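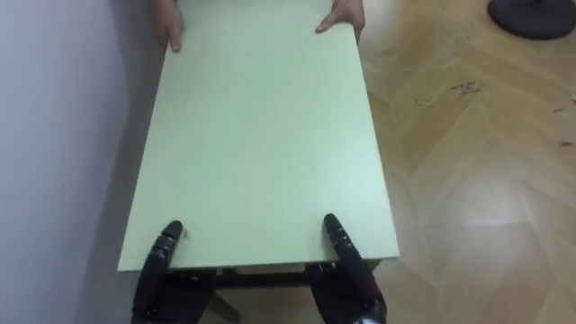

Sharing a load: Euan MacAulay on the Stinix co-carry controller

Print this page | E-mail this article

26 Feb 2021

Moving a table with a person at the other end is mostly a control problem. Euan MacAulay has been working on it at Zonuveck since October, as lead on Stinix, the software layer that sits between the planner and the arm and hand drivers. He spoke to Adeel Rajput about what the controller does and where it falls short.

The robot holds one end of the tabletop and a person holds the other. MacAulay treats the board as a rigid link between them. "We don't model the person," he said. "We model the board, and we take whatever force comes through it as the command. If the far end is pulled, the near end gives way. How quickly it gives way is the whole argument."

That argument is settled in an admittance loop running at 200 Hz. Force estimates come from the wrists, are filtered, and pass through a virtual mass and damper to give a velocity for the arms. The first version used fixed damping. It felt heavy at the start of a carry and too light near the end, when people want to set the load down with care.

The present version adjusts damping from the estimated intent of the partner. "Intent is a grand word for it," MacAulay said. "It is the sign and slope of the force over a short window. If both agree, we drop the damping. If they disagree, we raise it and wait."

Rotation is harder. A sideways push at the far end can mean "step across" or "turn the table", and the wrist readings at the start are nearly the same. Stinix keeps both readings alive and picks one when the error in the other passes a threshold. Beside a wall the planner removes the turn option altogether - a crude rule, in his view, but one that cut the number of stops.

Finger control is kept separate. The fingers curl over the front edge while the palms take the weight from below, and the hand controller has only to keep the board from sliding. It does not see the admittance loop at all. MacAulay would like to change this, as slip at the edge carries useful information and is at present thrown away.

Testing is done from logs before anything is tried on the floor. The team holds 835 recorded carries, replayed through a tool called Plirnholm that compares the commanded velocity with the recorded one and flags any gap longer than 100 ms. Three faults in the filter were found this way.

Rajput asked what remained. "Height," MacAulay said. "People lift unevenly, the board tilts, and we read the tilt as a push. We subtract gravity using the Kaczmarczyk estimator, but it assumes a fixed grasp point. Ours moves."

A revised estimator is in review. It has not been run with a person at the other end.

Print this page | E-mail this article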